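Skinex grava em casa e toca alto
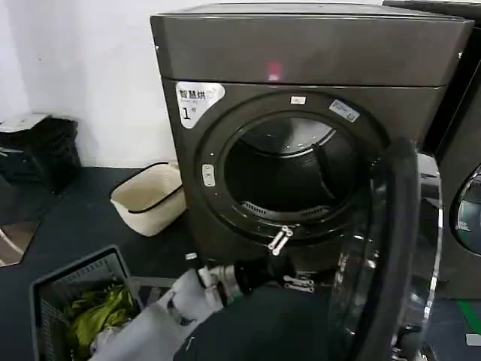
O segundo disco do Skinex foi feito em nove noites de outubro, sempre depois das 22h, quando a rua ficava quieta o bastante para deixar os microfones abertos. A banda é um trio: Edileuza Guimarães canta e toca guitarra, Ekrem Dağdelen fica no baixo e Kulap Paisan na bateria.

Zostcombe, o álbum, tem 30 minutos e quase nenhum respiro. A primeira faixa entra com a guitarra já distorcida e a voz enterrada na mixagem. Edileuza brigou por isso. "Pediram para subir a voz e eu abaixei mais um pouco", conta. A letra fala de uma viagem de ônibus que ela fez aos 17 anos para ver um show cancelado.

O grupo começou tocando punk rápido, com músicas que mal passavam de um minuto. A entrada de Kulap mudou o andamento. Ela vinha de uma banda de baile e gosta de segurar o mesmo compasso por muito tempo, coisa que aparece em "Wongsuwan", a faixa mais longa e a melhor do disco. O baixo repete 2 notas até o final e a guitarra só entra depois da metade.

Nem tudo funciona. "Skeso", instrumental, parece sobra de ensaio, e a balada que fecha o lado A perde força no refrão. Ekrem discorda da primeira crítica: para ele, é a faixa que mais se aproxima do som da banda ao vivo.

A mixagem ficou com Dilek Tekin, que trabalhou à distância e recebeu os arquivos quase sem edição. Ela manteve erros de entrada, contagens e o chiado dos amplificadores. A masterização é de Recep Sönmez.

A tiragem em vinil é de cerca de 500 cópias, vendidas nos shows e pelo correio. O repertório da turnê traz o disco inteiro, na ordem, e mais duas músicas do primeiro. No ensaio que acompanhei, "Wongsuwan" já tinha ganhado outro final, mais lento, e Kulap ainda queria mexer na introdução.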